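Retail Floor Practice - Unit 4 notes
Putbacks and loading the cart
Stelios Economou, room 27

Rough notes, will tidy up before the exam. Read with pages 40 to 64 of the Politis reader.

What a putback is
Anything a customer picked up and left somewhere else. Also stuff left at the register. Goes back to its own cubby, same day. Not the nearest gap!

Cart first
- check the wheels before you load anything
- heavy and boxed goods at the bottom, flat side down
- small loose stuff goes in a bin, bin goes in the cart
- bottles upright, caps checked. Never under a box
- labels that fall off: keep them, hand in at the end. Don't guess which item they came from

Small bins
Light plastic is fine. Take out anything breakable before you move one. A bin that tips over in the cart means you sort it all agian, so wedge it against the side.

Floor
Nothing stays on the floor between trips. If you have to set an item down, keep it right next to the cart, out of the walkway. Shiny floors hide clear packaging - look from low down, not just from above.

Shelves
Open cubbies fill up fast when types get mixed. Work one cubby at a time, left to right. Boxes at the back, loose items in front. Plates and artificial flowers low, where people can reach them. Printed side of the box faces out.
Fadari stock sheet = what should be there. Stadik sheet = what came back. They wont always match, write down the difference and move on.

Worked case
Vastevon store, November. 2720 items on the stock sheet, 64 on the putback sheet, 40 of those back in place by closing. So 24 still out. Where would you look first? Bring an answer, two or three lines is enough.

For next time
Load a mixed cart in pairs, then swap and unload someone elses. Note anything you had to move twice -

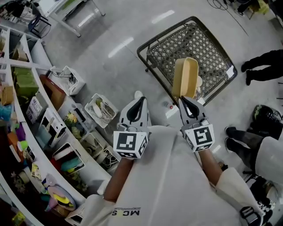
and write down where it ended up, with the cubby number.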